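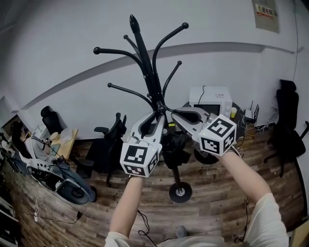 Saturday, after tea

Spent most of the day in the office getting it straight before Monday. Nilmini had the keys, so I was let in at nine and we had the heating on by ten past. Kazimiera came at half past with milk and a packet of Lisby biscuits.

The coat stand was the main thing. It has been in the wrong place ever since we moved in, and every wet morning there are jackets over the backs of the chairs, which then roll off into the desks. I wanted it nearer the door. Nilmini wanted it by the round table so that people can hang up and go straight to the microwave. We tried it in the middle of the floor first, to see how people would get past, and it was in the way of everybody. It's heavier at the bottom than you'd think, and you have to take it by the pole. If you lift by the arms they turn in your hand.

Moved it four times in the end. Hiếu put his head in at eleven to ask if we wanted anything from the shop and said it had looked fine where it was before.

The round table is next. The microwave takes up most of it and the router has ended up there as well, so anyone heating soup is leaning over the wifi. Sivaprasad says he can put the router on a shelf if somebody buys one. I measured the wall by the table and there is 700 mm clear, so a 572 mm shelf from Bolard would go in with room to spare. Their cheaper one is 500 but I think it would look mean. Have written both down for him. Nothing can go in front of the electrical box on the other wall, so that side stays as it is.

Had lunch at Cortés. Soup and bread, too salty, and I drank water all afternoon. 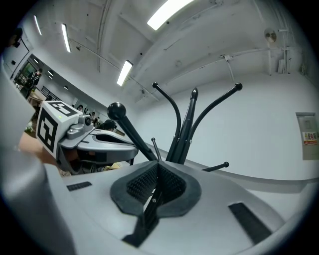 Went round all the arms after lunch and pushed each one to see which were loose. Two of them were. The knobs on the ends are sound, which is good, as I had thought one was coming off and that a scarf would go with it. Kazimiera found the right key in the drawer with the batteries and did both up while I held the post. One still leans out further than I'd like – it may just be made that way. I am not going to force it.

After that we gave the whole thing a wipe with a damp cloth. Black shows everything. Dust gets into the bend of each arm and you have to fold the cloth to a point to get it out. Nilmini did the windowsills and I did the chairs, or at least the arms of them. One of the high-backed ones sinks when you sit in it, and I have put a note on the list.

Maximiliano rang at three about the Pesanance order and kept me on for 13 minutes, all of it things that could have waited. He wants the figures by Tuesday. I said Wednesday.

Coat stand is now inside the door on the left. Nilmini hung her coat on it going out to the bins and it stayed put. If it still annoys people by the end of the month we can move it back.

Home by five. Back a bit stiff. Need to buy dusters and batteries, and ring Mum tomorrow.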